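18/11/2018 — conflict map log, northern sector

Redid the control layer for the Braston road this morning. Old boundary was still the February one, which had Linel as contested. Both sides' channels now put the checkpoint north of the village, so moved the line up.

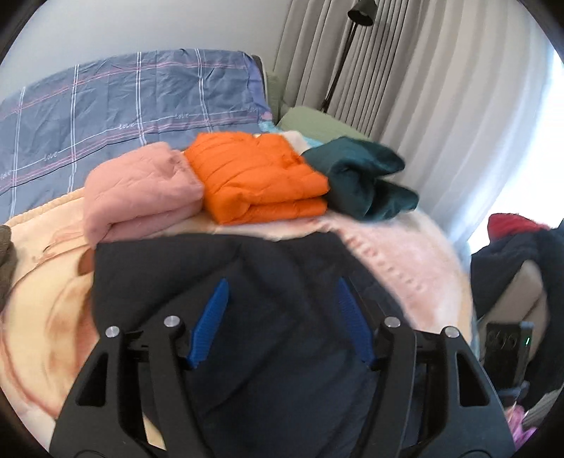
Shelling reports next. 17 overnight claims in the intake sheet, most of them reposts of the same two. Merged the dupes. Entry 1801 (mortar fire, west edge of Drosari) keeps its single-source flag. Entry 2362 says artillery on the Strazds ridge but the clip attached to it has the wrong skyline, no water tower. Marked as unverified, not deleted. Please dont delete these, we need the trail.

Berenice Varela went over the satelite tiles for the ridge. She gets fresh earthworks on the south slope, one long trench plus vehicle tracks leading in from the quarry. Cloud over the rest. Next pass might be better.

Still open:

- convoy on the Drosari bridge — direction? The caption says east, shadows say west if it really was morning
- ministry statement claims the airfield was retaken. Militia page says it was never lost. Left it gray for now
- village spellings are a mess again, use the gazetteer column and not whatever the channel writes
- need a second reader for the audio from the ridge

Tried the new symbol set for artillery positions. Too small at zoom 2, reads like dirt on the screen. Went back to the old triangles. Colors ok.

Export ran clean on the second go, first one choked on an empty date field in the Linel rows. Fixed by hand, script still needs a check for that.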